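**Hilo sobre las cajas grises y lo que acaba dentro de ellas**

1/ Llevo dos semanas vaciando el cuarto de herramientas y voy a apuntar por aquí cómo lo estoy haciendo. Varios me habéis preguntado por las cajas y por el sistema de etiquetas, así que lo dejo todo junto.

2/ Punto de partida: un armario alto, dos cajoneras y una estantería donde cada uno dejaba lo suyo. El inventario de Nizar Atallah, hecho en enero, daba 1.097 piezas entre herramienta de mano, recambios y cosas sin nombre. Desde entonces ha entrado material y no se ha dado de baja nada.

3/ Lo primero fue sacar los botes de pintura y los adhesivos. Van aparte, en el armario metálico del pasillo. Si están abiertos y no tienen fecha, al punto limpio.

4/ Luego, la herramienta de mano. Tres montones: la que se usa cada semana, la que se usa alguna vez y la que está repetida. De destornilladores repetidos había para equipar otro taller.

5/ Los repetidos se los ha quedado Frauke Reuter para el local de Kernitz, menos los que tenían la punta redondeada. Esos no se regalan, se tiran.

6/ Para lo que no encaja en ningún montón uso una caja gris abierta encima de la mesa. Pocas cosas dentro, que se vean todas desde arriba. Cuando hay que escarbar para encontrar algo, la caja ya no sirve y toca repartir.
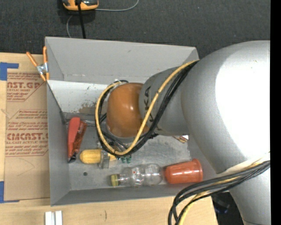 7/ La regla es que nada pasa más de un mes ahí. Al cabo del mes, cada cosa tiene sitio fijo o se va. Con los recambios pequeños me cuesta cumplirlo, lo reconozco.

8/ Sobre las cajas: mejor grises y sin tapa. Las transparentes se rayan y a los dos años no se ve nada. Las grises también se rayan, pero da igual. Las paredes un poco inclinadas ayudan a sacar las piezas con la mano -- con paredes rectas, lo pequeño se queda en la esquina.

9/ No hace falta que estén nuevas. Las mías vienen de un lote usado que compramos a Brostholm, con sus marcas y sus manchas. Un paño con agua y jabón neutro y a trabajar. Los disolventes, lejos del plástico.

10/ Etiquetas: una por caja, en el lado corto, letra grande, una sola palabra si se puede. "Medir". "Cortar". "Apretar". Probé con códigos de colores y a los diez días cada uno se había inventado el suyo.

11/ El listado lo llevo en una hoja de cálculo con cuatro columnas: qué es, dónde está, quién lo usa, última revisión. Ahora mismo tiene casi 200 filas. Quité la columna de marca porque la rellenaba solo yo.

12/ Lo que peor llevo son los mangos sueltos y las puntas sin mango. He guardado los que casan entre sí y el resto ha ido al contenedor de metal. Con los alicates he sido menos estricto: una gota de aceite en el eje y vuelven todos al cajón.

13/ Me preguntaba Xia por privado si no es más rápido un panel de pared con siluetas. Para la herramienta de diario, sí, y lo vamos a poner encima del banco. Para lo que cambia de sitio cada poco me quedo con las cajas.

14/ Queda pendiente la estantería del fondo, la de la tornillería. Primero quiero medir los huecos, porque las bandejas que hay ahora sobresalen dos dedos y se enganchan con la manga al pasar.

15/ Si alguien quiere la plantilla de la hoja, que me escriba y se la paso. La de etiquetas también, aunque es un documento de texto con la letra en grande.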